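# The table is still mine to clear

Every April my brother-in-law tells me that next year a robot will do my dishes. I have heard it now for 9 years. I clean holiday flats in Valstead, so I have some interest in the answer.

My opinion is that the machines are not ready, and the reason is small things. A cup is light. It tips when you touch it badly, and a straw or a spoon inside it moves by its own will. My hand knows this without asking me. A machine must learn it, and it learns slowly, from people who repeat the same movement many times.

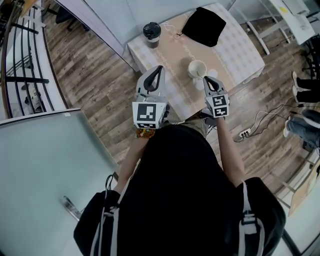
My colleague Candela Herrero thinks I am too strict. She says that a machine which clears one table in 30 minutes is already useful, if it works at night while the guests sleep. Maybe so. But a tablecloth has folds, and guests leave their things in a different place each day - no two flats look the same on Friday morning.

I would be glad to give away the dishes. I would not pay $2,000 for a helper that I must stand beside and watch. For the coming summer I have already ordered new gloves.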